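Open House at the Lehner Building: Robots in the Guest Room

In August, the Treretgate Center for Service Robotics opened its training floor to guests from the hotel and home care trades. Over one afternoon, 116 visitors came through the Lehner Building, most of them in groups booked by their employers. This page brings together pictures and notes from the demonstrations, in the order in which the groups saw them.

The afternoon was hosted by Tuncay Ekinci, who leads the bedside and small furniture program. He met each group at the front desk, gave a short talk in the lobby, and stayed with the visitors until their last stop. The Center thanks him and the floor staff for their time.

About the training floor

The floor is laid out as a row of furnished rooms. Visitors with a background in hotels found the bedroom the most familiar, and several groups asked to return to it before leaving. The work carried out there is part of the Ridurard project, which studies how a robot can handle ordinary furniture without special fittings. Since the start of the project, staff have logged 904 drawer openings on tables and cabinets of different shapes. Curved fronts are treated as a separate group in the records, as they call for a different approach from flat ones.

Before entering, guests were asked to silence their phones and to remain behind the line on the floor. Questions were welcome at any point, and the staff paused the work when a longer answer was needed.

Stop 1: The bedside table
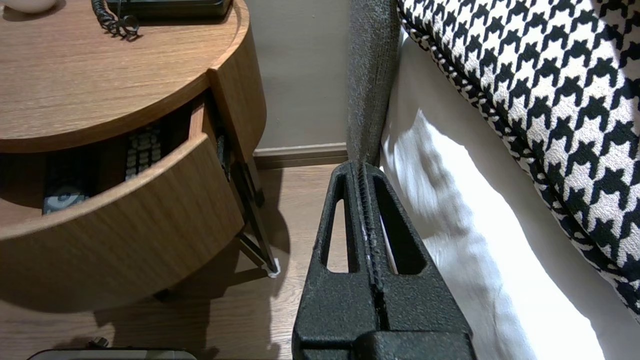 The drawer open beside the bed, with two remote controls inside and the gripper close by.

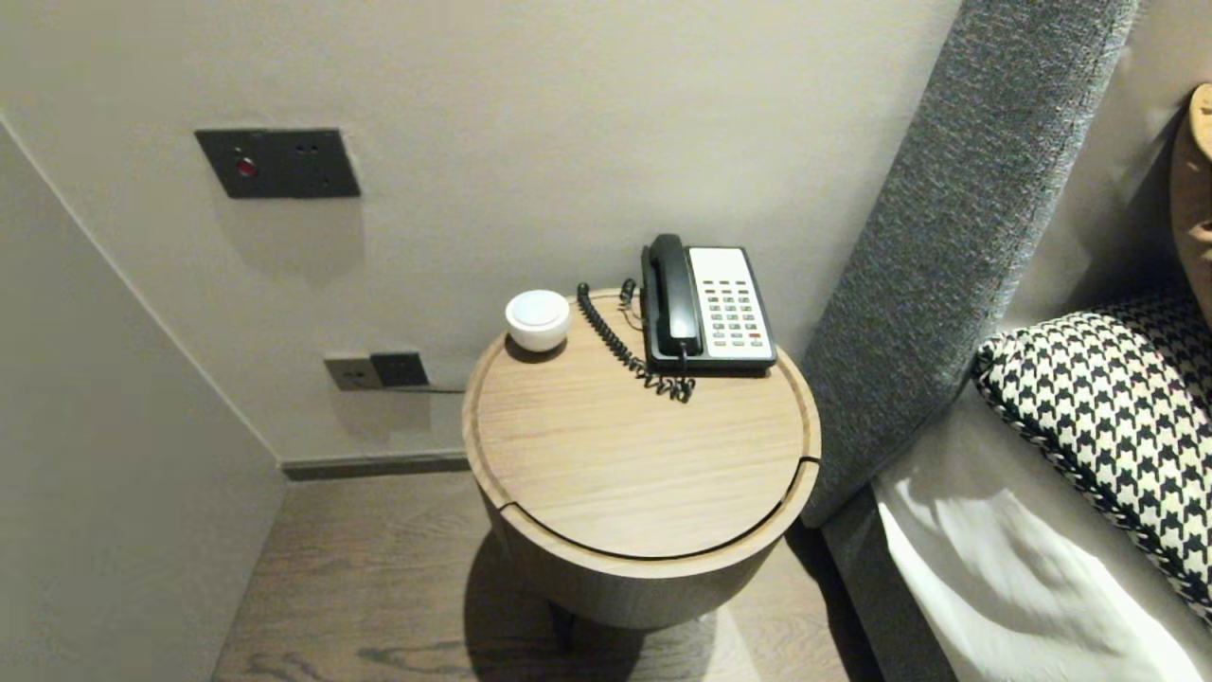 The round table by the headboard, with its corded telephone and coiled cord.

Stop 2: Questions at the observation desk

From the bedroom, each group moved to the observation desk, where the operators answered questions at greater length. Much of the discussion concerned round furniture. A drawer with a curved front offers few flat areas to hold, and the direction of the pull must be chosen with care. Mr. Ekinci explained that the team prefers a slow, even motion and that operators are trained to stop and begin again when the first contact is poor.

Several guests from hotels asked about telephone cords, which many of them still have in their rooms. The operators replied that a loose cord is among the harder items in any bedroom – it changes shape with every touch – and that the program teaches the robot to keep clear of it where possible. Guests from home care were more interested in small objects kept in drawers, such as glasses, medicine boxes, and remote controls. These will be taken up in the next part of the project.

Stop 3: The Amano workshop

The last stop was the Amano workshop on the ground floor, where gripper fingers are fitted, checked, and replaced. Visitors were able to handle a set of worn fingers and compare them with new ones. The workshop keeps 88 pairs in stock, each marked with the date on which it was first used. A technician showed how a finger is removed and how its inner edge is inspected for wear. No photography was permitted at this stop.

Comments from visitors

Guests were invited to complete a short comment card on their way out, and 49 cards were returned. The bedroom was named most often as the stop of greatest interest. Many guests wrote that they had expected the work to move faster and that they came to value the slow pace once the reasons had been explained. A smaller number asked for more seating along the route and for a printed floor plan. Both requests have been passed to the building office.

One group of housekeeping managers left a full page of notes on the order in which a room is normally prepared. These notes have been shared with the Ridurard team and will be discussed at its next planning meeting.

Future visits

The Center receives group visits throughout the year by prior arrangement. Groups should allow two hours for the full route, with the first tour starting at 1:30 p.m. Requests may be made through the front desk of the Lehner Building and should state the size of the group, the line of work of its members, and any needs relating to access. Individual guests may ask to be added to an existing group where space allows.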